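Renevex releases motion planner update, with limits stated up front

DREDHAM, September 16, 2022 - Renevex today released version 3 of Avram, its motion planning and grasp software for single-arm manipulators. The company is making fewer claims for it than it made for version 2.

When version 2 shipped in February, Renevex said it was ready for "everyday household objects." Customers disagreed, and they were right. Cabinet doors were a sore point. The planner often chose a grasp that looked fine on paper and then left the arm no room to swing the door.

Version 3 checks the whole door path before it commits to a grasp. In simulation, with 200 trials of a small cabinet task, it found a complete plan in 187. Renevex asks readers to treat that number with care. Finding a plan and opening a door are two separate things, and a simulated hinge never sticks unless someone tells it to.
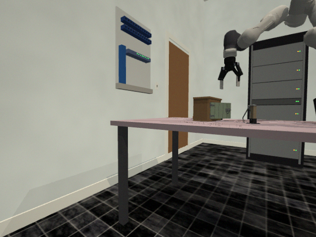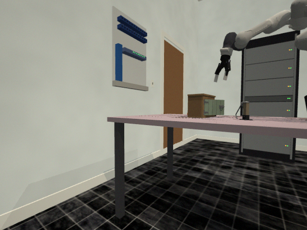
Simulated views of an open gripper over the table, near the small cabinet with the green door panel.

The planner also slows down in crowded spaces. Planning time can almost double when other objects stand close to the target. Renevex has not solved this and does not expect to in the next release. Transparent objects and soft packaging remain outside the supported list.

Perception is unchanged from version 2. Users who had trouble with object poses before should expect the same trouble now, and a better planner will not rescue a bad pose estimate.

Tests on physical arms are under way at the company's Drenstead lab. No results are included with this release. Renevex will publish the failures along with the successes, and it advises customers to hold off on production use until they have seen both.

Avram 3 is a free update for current license holders. The cabinet task files and the logs from all trials are included in the download, so buyers can run the test themselves.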